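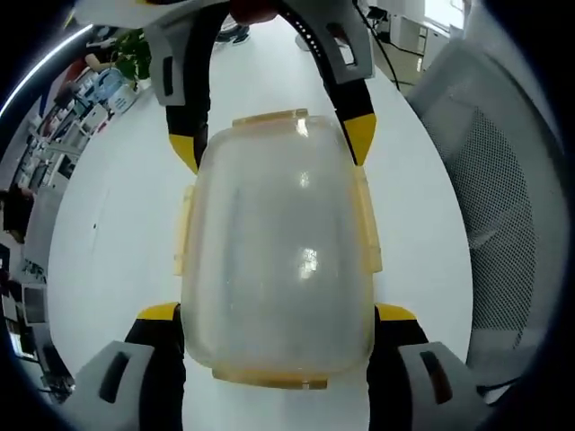 Who do I tell when the line keeps stopping on the clip-lid tubs?
Ring the packing desk first, then add a note to this ticket so whoever is on next can see what's been tried.

Ticket: Line 2 stopping on clip-lid tubs
Site: Nisbet
Raised by: Eluned Bellis, packing
Picked up by: Calum Gillies
Status: open, waiting on Flernlow

Eluned, first note
Hello all, me again, sorry! Line 2 has stopped on us over and over this morning and it's always the tubs with the clips on the long sides. The round pots go through lovely. What happens is the arm comes down, takes hold of the tub, lifts it a little way and then just sits there with the amber light on. I press reset, it puts the tub back, has another think and does exactly the same thing. The screen says "grip width out of range", which means nothing to me, but I've written it down as told.

I've gone back to packing that size by hand for now – the order for Sovstead is 515 tubs and it has to be on the lorry whatever the arm thinks about it.

Calum
Thanks Eluned, that message is useful. Can you tell me whether the clips are open or shut when the tubs reach the arm? And are they coming down the belt longways or sideways?

Eluned
Both! That's part of it, I think. They used to come to us all facing the same way because Murdo stood at the top of the belt and turned them as they went by. Since the changeover he's on the goods-in desk, so they come down any old how. I never thought of what he did as a job, if I'm truthful, he'd be chatting away and turning tubs without looking. Clips are mostly shut but some have one side up.

Calum
Right, that would do it. The arm measures across the tub before it closes, and a clip sticking out makes the tub look wider than the width it's been given. I've put the allowance up by 2 mm. Please try a tray and let me know.

Eluned
Tried a tray. Better with the clips shut, no stops at all. With a clip up it still stops, and now it has started letting go of the small tubs, which it never did before. I had one skate right along the belt and on to the floor. Nothing broken, but Lăcrămioara had to hop out of the way and she was not impressed.

Lăcrămioara Dinu, packing
I was not impressed! Also can I add something while I'm here. When the arm stops, the reset button is on the far side from where we pack now, so you walk all the way round the guard every time. My legs know how many times it stopped today even if the log doesn't. Could the button be moved, or could we have a second one?

Calum
Fair point, and sorry about the tub. I've put the allowance back to where it was, so please treat this as not fixed. I've asked Wilmer about the button.

Wilmer Giraldo, maintenance
Second reset button is doable. It has to be somewhere you can see the whole guarded area from, so the end of the packing bench by the label printer is my choice. I've got the part on the shelf. I'll need the line off while I wire it in, so tell me which break suits and I'll do it then.

On the tubs, I had a good look at the fingertips and the pads are worn shiny on one side. I think that's why the small ones slide. New pads fitted on both fingers.

Eluned
Afternoon break is best, thank you Wilmer. New pads are a big improvement, I ran 50 of the small tubs and it held every one. So that half is sorted. The clips are still the clips.

Murdo Dalgleish, goods-in
Calum asked me to write down what I used to do up there so it can be passed on. I'm not sure it amounts to much. You turn the tub so the clips face the sides of the belt. You run your thumb down any clip that's up. If the lid feels springy when you press it, the tub isn't shut properly and it wants taking off. I pulled a fair few for that, and I don't think that was ever written in anywhere. I do miss the company, but my back doesn't miss the standing, so don't all rush to send me up there again.

Calum
That's a great help, Murdo. The lid check isn't in the setup Nallitz left us with at all. I've added it to the line sheet and I'm asking Flernlow to quote for a pair of guide rails that would turn the tubs before they reach the arm. Rails won't shut a clip though, so somebody will still need to be at the top of the belt for that size.

Eluned
Could we take that in turns, please? An hour each and swap. I'd like it – it's a change from watching the amber light, and you can hear yourself talk up that end.

Calum
Agreed with the shift, turns of an hour starting with the next run. Second reset button is in and working. Small tubs closed off as fixed. Keeping this ticket open for the rails; Flernlow say July for delivery. Until then, if it stops with a clip up, press the clip down before you reset, and put a note in here.

Lăcrămioara
Button is very good. Thank you Wilmer from me and my legs.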